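Speaker notes: Clearing a shared counter
Pieter Nijs – 19 August 2026
Filed under: Home & Kitchen / Talks
144 shares | 66 comments

Slide 1. Where the mess comes from

Start with the Dobre house. Shared kitchen, one counter, everybody eats at different times. I stayed there in December and wrote down what got left out each night. The list ran to 376 entries by the end of the month. Mugs were the biggest group by a long way.

Point to the back of the counter: red mug, yellow mug, drinking glasses. Then the takeout container near the front, with food residue in it, and the clear lid lying by the candle holders. Ask the room who would deal with the container first. Wait for hands.

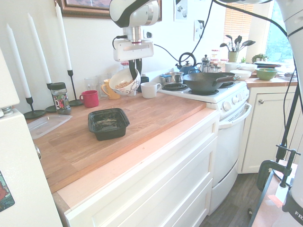 Slide 2. Order of work

Trash and takeout go first. Then food that is still in a bowl. Then cups, then pans. Candles and spice jars stay put until the wood has been wiped.

People want to start with the wok on the stove. It's big and it feels like progress, but it fills the sink and the cups have nowhere to go. Tell the Rultach story here if there is time – the short version.

Slide 3. Bowls with something left in them

Cereal is the usual case. Tip it into the compost before the bowl goes anywhere near water. Oat rings swell up and sit in the drain. At Drastia they had a strainer in the sink and still got a clog.

Patterned bowls need a second look. Small bits are easy to miss against a brown or blue swirl. Run a thumb along the inside wall.

Crumbs on the wood: dry cloth first, damp cloth after, going with the grain.

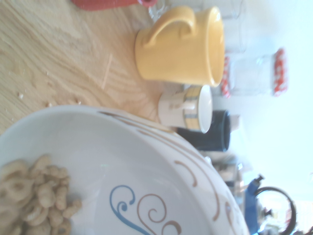
Cereal in the swirl-pattern bowl, with the yellow mug and crumbs on the wood.

Slide 4. Questions

Handout is one page, 80 copies by the door. Someone will ask about dishwashers. Say the order is the same and move on. Mention the Vovow session after the break, same room.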